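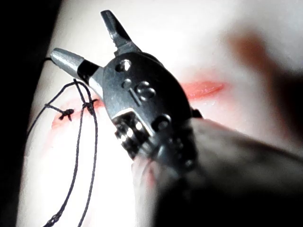 Teaching a robot to stitch, by hand
Project report, Zuzanna Czarnecka
Medham, May 25, 2019

I picked this project because I can't sew. My partner Miłosz Tokarz can, and we wanted to see how much that matters when neither of you is holding the needle yourself. You sit at the console, move two handles, and the instruments copy you (a bit smaller and a bit later than you'd like). Everything gets recorded, and the recordings are what the robot learns from.

My first week was mostly thread trouble. You can't feel the suture pulling at all, so you have to go by what it looks like, and black thread in loose loops all looks the same to me after an hour. I kept grabbing the wrong strand. Szymon Kołodziej from the year above told me to open the jaws wide well before I got near the thread and then slow right down, and that helped more than anything in the manual!

We kept 16 demonstrations in the end and threw 13 away. Most of the bad ones were mine. At first I wanted to keep the ones where I dropped the thread and picked it up again – surely the robot ought to see a recovery? – but our supervisor, Wanda Krajewska, said to put those in a separate folder and train on the clean ones first. So that's what we did.

The funny part was how different our styles were. Miłosz ties a knot in one long sweep and I do it in little nervous hops. When we trained on both together, the robot hopped, swept, then stopped halfway round a loop as if it had forgotten why it was there. Trained on his alone it got the loop round the jaw in four tries out of our test set, and pulling the knot tight is still beyond it.

Next I'd like to redo all my demonstrations now that I'm less scared of the handles, and log the handle positions more often. The console at Ellgate is booked until December, so Miłosz is asking them about evenings.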